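作業ノート 2024年2月29日(木) 食卓片付け班

朝から暖房の効きが悪くて、最初の一時間は上着のまま作業。カーペットの毛が静電気でまとわりつく。来週までに加湿器をどこかから借りてくること。

今日のテーマは引き続き「食器を下げる・並べる」。家事の中ではいちばん地味なところだと思うけれど、やればやるほど面白い。昨日の夜、家で夕飯の茶碗を片付けながら自分の手をじっと観察してしまって、途中で手が止まった。人は茶碗をつかむとき、つかむ前にもう指の形ができている。縁に親指をかけるのか、腹を包むのか、高台をすくうのか、考えた覚えがまったくない。あれを機械にやらせようとしているのだから、時間がかかるのも当然だし、少しでもできるようになると本当に嬉しい!

■ 前回までの整理(忘れないうちに)

・コップはだいぶ良い。円筒で、側面が立っていて、指先が滑らない。
・平皿は相変わらず苦手。卓面から縁までの隙間が足りず、指先が下に入らない。
・茶碗や小鉢はその中間。縁をつまめば持ち上がるが、つまんだところを支点にして傾く。中身が入っていたらこぼれる角度まで行くことがある。
・箸とスプーンは別立てで考える。今月は触らない。

学習済みモデルは社内で Cunel と呼んでいる系統のまま。Skorano 側の軌道計画は差し替えの話が出ているが、両方いっぺんに変えると何が効いたのかわからなくなるので、今週はさわらないことにした。Pinheiro(指先パッドの試作シリーズ)だけ新しい版に交換済み。前の版より少し柔らかく、指で押すと戻りが遅い。この戻りの遅さが吉と出るか凶と出るかは、まだ読めない。

■ 午前:縁つかみの手順決め

Chelsea Gosling さんと一時間ほど議論。彼女は「縁を外から内へ挟む」派で、私は「できるだけ腹に近いところを横から挟む」派。どちらにも言い分がある。

縁を挟むほうは、目標の位置が決めやすい。器の形が変わっても縁は必ずあるし、カメラからも見えやすい。弱点は前に書いた傾き。腹を挟むほうは傾きに強いけれど、爪の開きが足りない器が出てくるし、隣に別の器があると指の外側がぶつかる。実際の食卓では器どうしが妙に近い。家で測ってみたら、自分で思っていたよりずっと詰めて並べていた。

結局、手本としては縁つかみを主にして、傾いたときの立て直しの動きをわざと混ぜることになった。きれいに成功した動きばかり見せると、少しずれた瞬間にモデルが途方に暮れる。これは Lindetbridge の現場で部品箱の詰め替えをやったときに痛いほど見た。あのときは、人がうっかり引っかけて直した回のほうがずっと役に立った。家の食卓でも同じはずだと思っている。

手順のメモ:
1. 両手とも卓の手前で構えてから始める。
2. 器に寄せる速度は一定にしない。近づいたら遅く。普段の手つきでよい。
3. つかんだら、すぐ持ち上げずに一拍。
4. 置くときは底が触れてから開く。落とさない。
5. 失敗しても止めずに続ける。倒したときだけやり直し。

3の「一拍」は Chelsea さんの提案。力のかかり始めと持ち上げ始めが重なっていると、あとから見てどちらで滑ったのか区別できないとのこと。なるほどと思った。自分でやってみると、この一拍が意外に我慢できない。手がせっかちだ。 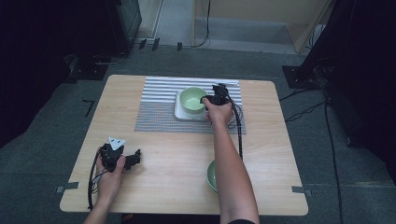

皿の上に碗が載っているときの扱いが、今日いちばん考えさせられたところ。下げるときに、碗だけ取るのか、皿ごと取るのか。人間なら、中身が残っているか、このあと皿を使うか、手が空いているか、そういうことを全部ひっくるめて一瞬で決める。モデルには当面「碗を先に、皿はあと」と教える。効率は悪い。でも、まず確実に一つずつ動かせるようになってから重ね運びに進みたい。

それから、碗の縁と皿の縁が近い側からつかみにいくと、爪の先が皿に当たりそうになる。皿の縁が立ち上がっているとなおさらで、接近の角度を少し上から取るか、皿の余白が広い側に回るかの二択になる。回り込むと腕の動きが大きくなり、もう片方の手と交差しやすい。私は上から入れるほうが素直だと思うが、上から入れるとパッドの接触面積が減る。うーん。明日、角度を変えて比べる。

左手の使い方も決めかねている。片手で済む作業でも、人は空いた手をなんとなく浮かせて待たせている。あの「待ち」の位置にも意味がある気がする。次に取る器のほうへもう寄っていたり、倒れそうなものの近くにいたり。ただ遊ばせているように見えて、実は次の仕事の準備をしている。モデルがそこまで真似てくれたら、見た目がぐっと「手慣れた人」に近づくはずで、考えるだけでわくわくする。

■ 午後:収録の進み具合

予定の 600 本に向けて淡々と。通算では 1,502 本になった。数だけ見るとずいぶん貯まったが、器の種類が偏っているので喜びすぎないこと。家から古い茶碗を持ってくると宣言した人、忘れないように(私です)。

ケーブルの取り回しについて一つ。手を大きく返すとケーブルに引かれる感触があって、無意識に動きをかばってしまう。かばった動きがそのまま手本になるのは困る。肘のあたりで一度留めて、手首側に余裕を持たせるのがよさそう。次回、始める前に必ず確認。

ランチョンマットも気にしている。細かい縞は、奥行きの推定がちらつく原因になりやすい。かといって無地だけで学習させても、世の中の食卓は無地ではない。花柄もあればチェックもあるし、子どもの描いた絵が敷いてある家もある。柄ものはこのまま続けて、無地を混ぜる割合だけあとで調整する。布は端がめくれる問題もある。器を引きずると布ごと動く。これは機械に限らず、うちの父もよくやる。

■ で、家事はもう任せられるのか

昼休みに隣の班からまた聞かれたので、自分の考えを書いておく。

条件を絞れば、かなり来ている。同じ台、似た器、明るい照明、割れても怒られない環境。そこでの片付けなら、見ていて「おっ」と声が出る動きがもう何度もある。先週、Cunel が碗を置き損ねかけて、開きかけた指を閉じ直して、もう一度そっと置いたことがあった。誰もそういう規則を書いていない。手本の中にあった誰かの癖を拾ったのだと思う。あれを見たときは班のみんなで拍手した。

一方で、夕食後の台所に今すぐ置けるかといえば、置けない。濡れた器、油、重なった皿、半端に残った味噌汁、途中で横から伸びてくる家族の手。どれもまだまともに扱えていない。速さも足りない。自分なら鼻歌の一節で終わる仕事に、ずっと長い時間がかかる。工場のほうが先に実用になるだろうというのは変わらず思っていて、部品の種類も置き場所も決められるのは大きい。

それでも、私は家の食卓をやりたい。工場では環境を機械に合わせられるけれど、家では機械のほうが合わせるしかない。そこで通用する手つきができたら、工場にも戻せる。Lindetbridge の詰め替えだって、箱が少し歪んでいるだけで止まっていたのだから、茶碗で覚えた「傾いたら直す」がそのまま効くかもしれない。6月の社内発表では、食卓と部品箱の両方を一つのモデルで見せたい。欲張りだと言われたが、欲張りたい。

■ 夕方の追記

Pinheiro の新パッド、夕方になって右の内側の角に白っぽい擦れ。剥がれてはいない。左は異常なし。使い始めで馴染んだだけかもしれないが、念のため写真を撮って共有フォルダへ。明日の朝、もう一度見る。予備は引き出しの上から 2 段目、残り 2 組。注文は私が出す。

Chelsea さんから、碗を取る順番を毎回同じにしないでほしいとの指摘。言われて記録を見返したら、私の回は見事に全部奥から取っていた。利き手の都合で楽なほうに流れている。明日からは順番を書いたカードを引いてから始めることにする。カードは紙の切れ端で十分。

明日やること
・接近角度の比較(上から/横から)
・ケーブルの留め位置を直す
・取る順番カードを作る
・パッドの擦れを再確認、予備を注文
・古い茶碗を持参(玄関に置いておく)
・加湿器の件、総務に聞く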